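Zandilden pushing trials: progress report to the Flolport fund, November

Prepared by Sivaprasad Annamalai. Checked by Panagiotis Leka, who disagrees with me on one point, noted where it comes up.

Where we are

The last report promised a working block-pushing demonstration by now. We don't have one I would put in front of visitors. We have 328 logged runs, of which 211 finished. The rest were stopped by the arm's own force limit, by the operator, or by the fault described next.

The downward drift fault

On 5 runs the arm lowered the tool below its set height during a sideways push and pressed it into the board. The force limit tripped each time and the arm stopped. No one was hurt and no one was inside the marked area. I still count it as a safety matter, as the limit is meant to be the last defence and it was the only one that worked. The height check in the Pravden control software should have halted the move earlier and gave no warning at all.

Pravden's reply was that our board must be uneven. We measured it and it is flat enough. Their second reply was that the tool had been clamped at the wrong length. That is possible for the first two cases, when we had no written procedure for fitting the tool. It doesn't explain the other three, and I'm not ready to accept it as the cause. Panagiotis thinks it is more likely than I do.

Pravden has since sent an update which they say cures the problem. We have had no drift since installing it, but the fault was rare to begin with and a quiet fortnight proves very little.

Current set-up

Trials are back on at half speed with a lower force limit. We use the eight-block set, two of each colour, and the task is still to push a named block to a named place with the rod.

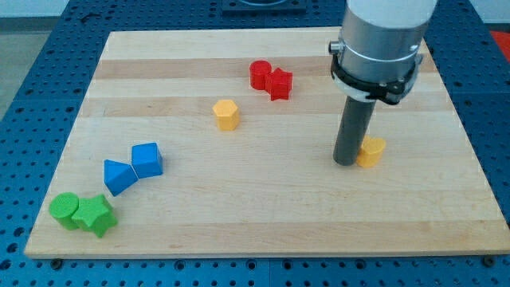 What we ask of the fund

We would like to move the visitor demonstration back until the height check has been tested by someone other than its maker. Rai has quoted for this work and the quote is attached. There is no change to the total budget if the second camera is dropped.

Panagiotis will send the stop logs separately. Please read them before agreeing to any new date.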